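Moving our office number over to Zunel

April 7, 2025

Well, the porting saga is nearly over, and I think I owe you all an update after my grumbling last time. We've had the same office number for years and I wasn't about to give it up, so when we left Buseo I asked Zunel to bring it across. The form came back twice (my fault the first time, I'd put the unit number on the wrong line), and then a lovely woman named Tamsin Costigan rang me and went through the whole thing while I made a cuppa.

Calls now come through on both desks and on my mobile, and the voicemails land in my email, which I'm enjoying far more than I expected to! The plan gives us 2000 minutes a month. The fax line is still with the old mob until May, so please keep using that number for now.
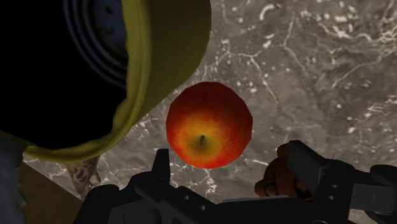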